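In Praise of the Cloth Bag

By Nahom Yimer

I own too many cloth bags and I would like to argue that you should too. Maybe fewer than I have. But more than the one balled up in the trunk of your car with a receipt and half a granola bar in it!

My conversion started with pillowcases. When I moved into my apartment on Corrigan Street I had no closet worth the name, just a shallow nook with a rod across it, and everything soft that I owned lived in a pile at one end of the couch. Sweaters, guest sheets, the winter scarf, the other winter scarf. My friend Bláthnaid Mac Suibhne came over, looked at the pile, asked for a spare pillowcase and put the whole guest bedding set inside it. Sheets, blanket, second pillowcase, all of it. Then she folded the open end under and set it on the shelf. The whole thing took her less time than it had taken me to apologize for the mess.

I had spent 90 dollars that month on a set of stiff storage cubes from a place called Indero, and there they were, looking very smart and holding almost nothing. A cube decides in advance how big your stuff is. If you have one sweater too many, the lid sits up like a hat. If you have one too few, you're storing air. A cloth bag takes whatever you give it and then fits into whatever gap you have left, and in an apartment like mine the gaps are all I've got.

So here is my opinion, and I hold it firmly: soft things should be stored in soft things. Towels, sheets, scarves, hats, baby clothes, the costume box, the yarn. Save the hard boxes for the stuff that breaks or leaks. I have said this at dinner parties. I have said it to a man at a hardware store who only wanted to know if I needed help finding the shelf brackets.

People push back on this, and their complaints are fair enough that I want to go through them.

The first one is that bags slump. They do! A bag full of socks will not stand at attention. But I think we have all been looking at too many pictures of pantries, where every jar has its shoulders back, and we've carried that look into the linen closet where it has no business. A shelf of plump fabric bags looks like a shelf of sleeping animals. I find it cheerful. If the slumping bothers you, lay them on their sides and push them in end first, like loaves.

The second complaint is that you can't see what's inside. This one had me worried for a while, and I tried clear bags for a season, the zippered kind that blankets come in. They crackle. They trap a smell. And seeing everything you own through plastic every time you open a door is its own kind of tiring. What works better for me is color.

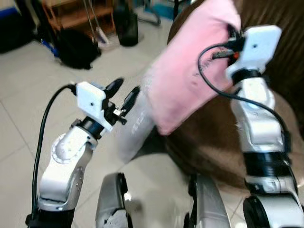
Pink is bedding in my house. Blue is anything to do with swimming or the beach, gray is hats and gloves, and a loud yellow one with ducks on it is for whatever my nephew leaves behind. I never sat down and planned this. The first bag happened to be a pink pillowcase, and the second set of sheets went into another pink pillowcase out of the same package, and after that it felt wrong to put a scarf in one. You could buy labels, and I know people who love their label makers, but I can tell pink from gray in the dark of a closet with my arms full and no glasses on.

I'm fond of printed ones, too. Half my collection is the free kind that shoes or towels or conference notebooks come in, with a name across the front that fades a little more with every wash. I have one that says Grumum, in letters now so pale that guests ask me what it used to say. It once held a bath mat. It has since held Christmas lights, a borrowed cake stand (yes, a hard thing, I was in a hurry) and, for one long winter, 20 skeins of green wool.

The third complaint is dust, and I'll give some ground here. Cotton lets dust through over the years in a way a lidded tub doesn't. If you're putting a wedding dress away until your daughter is grown, please don't take advice from me. But most of what we store at home isn't stored for decades. It's stored until October. And when October comes, the bag goes into the washing machine along with what was in it, and they both come out clean. Try that with a storage cube.

Now to the place where I do nearly all of my packing and sorting, the couch. I've read plenty of tidying advice that tells you to clear a table first, or work on the floor, or spread it all out on the bed. Beds are fine, but I'm always too tired by the end to move what's left, and then I sleep around it. The couch is the right height. It has a back, so that when you hold the mouth of a bag open you can lean the whole thing against the cushions and let the upholstery do the work of a second person. A fabric couch is best for this - cotton grips it a little and stays where you put it. On my parents' leather one, the bag slides down to the seat and everything comes with it.

I also like that a couch puts a limit on the job. You can't empty an entire closet onto it. You can fit one shelf, possibly two, and then you have to finish before anybody can sit down and watch television. Bláthnaid, who lives with three teenagers, calls this the only deadline her household respects.

If you want to begin, begin with pillowcases you already have. Everyone has orphans: the one whose partner got bleached, the ones from a bed size you no longer own. Put a full set of sheets in one, fitted sheet folded as badly as you like. Fold the open end over twice and tuck it beneath. That's one bag. I'd do the bedding all in one go, since it makes such a visible difference, and leave the sweaters for another evening.

After that you may find yourself wanting drawstrings. I make mine out of old shirts, and the sewing is truly terrible, but there is a stall at the Grustov market that sells plain cotton ones for nine dollars and the woman who runs it will let you feel the different weights before you choose. Go for the middle weight. The thin ones look charming and split at the seam if you so much as think about a bathrobe, and the heavy canvas ones are nearly as stubborn as a box.

As for the storage cubes, I gave all but one of them to my downstairs neighbor, who keeps records in them and is delighted. The last one is in my hall closet. I keep my empty bags in it.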